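Wemwood Robot Club Guide, Section 4: Setting Up the Phone Case Task
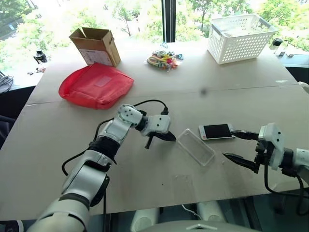
Kulsoom Rind

OK, this is my favorite one to set up! Give yourself about 13 minutes the first time (I took way longer).

1. Lay the phone face up on the cardboard, sideways to you, between the two arms. The clear case goes to its left and a bit closer to you, at a slant.

2. Push the box, the red pouch, the bag of little colorful things and the white basket to the back edge. They stay on the table, just out of reach.

3. Open both grippers, then load the Vulline start pose, number 365. Go slow on the last bit.

Note: the clear case is hard to spot when the window is bright. I tilt mine until the edges catch the light.

4. Check the cables at both wrists. They need enough slack to hang in a loop, so bend each elbow once by hand before you power up.

Caution: never squeeze the phone by its screen! Go for the ends, and keep the grip setting at 651 or lower.

5. Run it once at half speed with a hand on the stop button. If the arms drift, reload the pose and go back to step 3.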